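Search this site Search Go

Hand sewing tips from my mending basket

I mend at the kitchen table, usually with the radio on and usually when I should be doing something else. Over the winter I got through a whole pile of stuff - two duvet covers, a canvas apron, the elbow of a wool cardigan I should have given up on years ago - and I kept scribbling notes to myself on the back of an envelope. So I've finally typed them up. They're in no particular order, because neither was the envelope.

Cut your thread shorter than you want to. I know, I know, nobody likes rethreading. But a piece longer than your arm will tangle on itself and fray where it runs through the eye, and then you'll spend ten minutes picking at a knot with a pin. Elbow to fingertip is plenty.

Cut it on a slant, too, with scissors that are sharp. I kept a little pair just for thread and hid them from my family, who found them anyway and used them on a cereal box. If the end goes fuzzy, snip it again. Licking it works for a minute, and then it's fuzzy AND damp.

Beeswax! I was given a small cake of it and ignored it for ages. Pull the thread across it twice, then run a warm iron over the thread between two bits of scrap paper so the wax soaks in. It makes such a difference on buttons and on anything heavy, like that apron strap.

For buttons, lay a toothpick across the top while you sew, then slide it out, lift the button and wind the thread around underneath a few times before you tie off. You get a nice little stalk, and the button won't strain when the coat is closed. My winter coat had one hanging on since January and it took me less time to fix than it took to find the matching thread.

Sort your needles. Mine all lived in one tomato pincushion until I gave in and bought a needle book at the craft fair in Kodonholm. Now the sharps are on one page, the darning needles on another, and the curved ones have a page to themselves at the back.

About those curved ones - if you've never used one, try it the next time you have a split seam on a cushion or a lampshade, or anything you can't get your hand behind. Straight needles want you to come at the fabric from both sides. A curved one goes in and comes up again on the same side, and you roll your wrist to follow the bend. Don't push it straight or it'll skid. I hold mine in small flat-nosed pliers when the fabric is thick, and my fingertips thank me.

Curved needles held in narrow metal jaws, with thread:

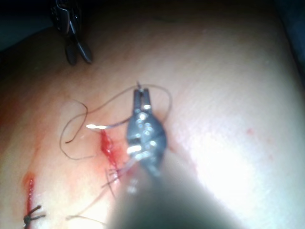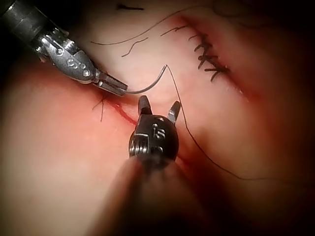 Upholstery is where I learned to love mine. The footstool from my aunt's place in Riltport had a seam that had opened right along the bottom edge, and I closed it with a ladder stitch: a small bite on one side, straight across, a small bite on the other, and then a gentle pull every few stitches. Keep the bites even and the thread disappears into the fold. If it puckers, you've pulled too hard, so ease it back with your fingernail before you go on.

Finish with two tiny knots, then poke the needle back in close by, bring it out an inch away and snip. The tail stays buried inside. I do this on everything now, even dish towels.

Oh, and keep a fridge magnet in the basket for dropped pins. Mine is shaped like a lobster.

Comments (3)

Pitkänen: The toothpick trick is how my mother did it, except she used a burnt match. Do you wax thread for hand quilting as well?

Engelbert Bühler: I mend tents and I would add that waxed polyester beats cotton for anything that lives outdoors. Please go easy with the iron on it, though. I melted a good length that way.

gladys67: Curved needle on a lampshade, I never thought of that!! Going to try it on the one in the hall tonight.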